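# A locker of my own

12/5/21

I have had a locker at the Stevardale building since January, and I finally cleaned it out last week. I had been meaning to write something about it for a while, partly because I changed how I use it and partly because Tomomi Hamada asked me what I keep in there and my answer took so long that she went to get coffee halfway through.
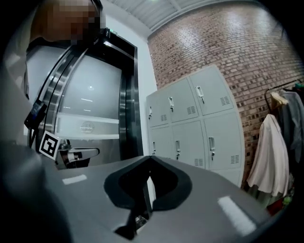 For anyone who hasn't read this blog before, I rent a desk upstairs and I'm in the building most of the week. The desk isn't assigned. You take what is open, and at the end of the day you clear it. That means everything you own either goes home with you or goes in a locker on the ground floor.

I went home with everything for the first two months. My bag weighed so much that I got a sore spot on my right shoulder, and I started leaving things out of it that I needed, like the charger. Then Arben Stojanovska gave up his locker when he moved to the Trimosberg office, and he passed the key along to me with the front desk's okay. The deposit was 15 dollars. I still have the receipt somewhere, probably in the locker.

The lockers are light gray metal, in two rows of three, and they stand against the brick wall near the door. Each one has a silver latch handle with a keyhole. Mine is in the bottom row, in the middle. I would have picked a top one if I'd had a choice, but there wasn't a choice, and by now I'm used to squatting down. If you have bad knees, ask for the top row and be prepared to wait.

I like that wall. The bricks are all different shades, some reddish, some tan, some close to gray, and they go well with the plain gray of the cabinet. The rest of the entrance is steel and frosted glass and metal panels on the ceiling, and it could feel cold without the brick. Magdy Chraibi thinks they should paint the lockers a strong color. I don't agree. Gray is fine. You don't notice it, and it doesn't look dated.

**What was in it**

I took everything out and carried it upstairs to a table in two trips. I didn't expect two trips. The locker isn't big.

At the front there was the stuff I use all the time: my laptop stand, the keyboard, the pouch with chargers and adapters, and the mug. Behind that was a layer of things I use once in a while, such as the umbrella, a sweater, headphones that need a new cable, and a pair of shoes. I walk to work in sneakers and used to change when clients came in. Clients haven't come in for a long time, so the shoes had been sitting there with the laces still tied.

Behind the shoes it got worse. There was a stack of paper from a job I finished in spring, a bag of granola that had gone soft, two tote bags stuffed inside a third tote bag, and a library book. The library book was overdue, but my branch doesn't charge fines anymore. I also found a padlock I bought before I understood that the lockers had their own keys. It was still in the packaging.

I found one glove. I remember buying a replacement pair and being annoyed about it.

**What went back in**

I wiped out the inside with a damp cloth and let it dry with the door open while I ate lunch. There was a gritty line along the back edge, mostly dust and what I think was granola. The paint inside has some scratches from the laptop stand, so I put down a piece of shelf liner. I cut it from a roll I had at home. The first piece was too wide because I measured the door opening and then added a little extra, and the extra was wrong. I trimmed it with the kitchen scissors at the office and it lies flat now.

Then I put things back, and I tried to be strict about it. The rule I settled on is that if I haven't used something in a month, it goes home. The exceptions are the umbrella and the sweater, which you need exactly when you haven't planned on them.

The laptop stand goes in first, on its side along the left wall. The keyboard stands up next to it in its sleeve. I used to lay the keyboard flat on the bottom and then pile everything on it, and two of the keys started sticking. They still stick a little. Standing it up takes less room anyway.

The charger pouch sits on the right at the front, so I can get to it with one hand. The mug goes behind the pouch. Jasmina Hodžić, who has one of the top lockers, uses a small wire shelf to make two levels in hers, and I looked at getting the same one. It's made by Georgiou and it costs more than my deposit did. I may still do it. For now I have a shoe box without a lid, turned on its side, and the sweater goes in the box and the flat things go on top of it. It isn't pretty, but the door closes.

The shoes went home. So did the paper, which I shredded, and the three tote bags, minus one that I kept for carrying things up the stairs. This has been the best change of the whole project. I used to carry my stand, keyboard, pouch and mug up in my arms, and open the stair door with my elbow. Now it all goes in the tote, one trip, and the tote hangs on the back of my chair all day. In the evening I pack it in the same order and the locker takes me less than a minute.

**The key**

I have lost the key once. It was in the pocket of my other coat, but I didn't know that, and I spent a whole morning with no laptop stand and a stiff neck. The front desk has spares, but you have to find the person with access to them, and that day he was at the dentist.

Since then I keep the key on the same ring as my house keys. I resisted this for a long time because the ring was getting heavy. I took off the key to my old apartment and the key to a bike I no longer own, and now it's lighter than it was before. I should have done that years ago.

Dong-geon Kwak hangs his locker key on a hook at his front door and says he has never forgotten it. I tried a hook too. I forgot the key on the hook.

**Small complaints**

The lockers are close to the door, so at nine in the morning it can get tight. Someone is crouching at the bottom row, someone else is reaching over them for the top row, and people are coming in past the frosted glass with wet umbrellas. If I get there before most people, or after them, it's no trouble. In between I wait by the brick wall and look at my phone until there's room.

There's nowhere to set anything down, either. I put my bag on the floor, and in winter the floor is wet. A narrow bench would help. I wrote that on the suggestion sheet in the kitchen, under a request for better tea. There are 120 people with access to the building, if the last newsletter is right, and I think a lot of them would use a bench even if they don't have a locker. You could tie your shoes on it.

I also wish the lockers had a bit more ventilation. The sweater smelled like metal and old granola when I took it out. It's been washed and so far it's fine. I put in a small bag of cedar chips from the drawer at home where I keep my winter things, and I'll see if that does anything.

**Is it worth it**

For me, yes. The locker is 3 dollars a month on top of the desk, and my shoulder doesn't hurt anymore. I weighed my bag on the bathroom scale this morning, then weighed it again with everything from the locker in it, and the difference was almost 800 grams more than I'd guessed (my scale only does metric, it was my aunt's). I had been carrying that back and forth every day, in the rain too, for no reason except that I hadn't asked about lockers.

If you rent a desk somewhere and there's a waiting list, put your name down now, even if you think you don't need it. Arben waited a long time for his. He tells me the Trimosberg office has drawers under the desks instead, with keys that all look alike, and he doesn't like them as much.

I'm going to clean mine out again in January. I've put it in the calendar. I still need to order the cable for the headphones, and the other glove is probably at my sister's place, so I'll ask her when I see her.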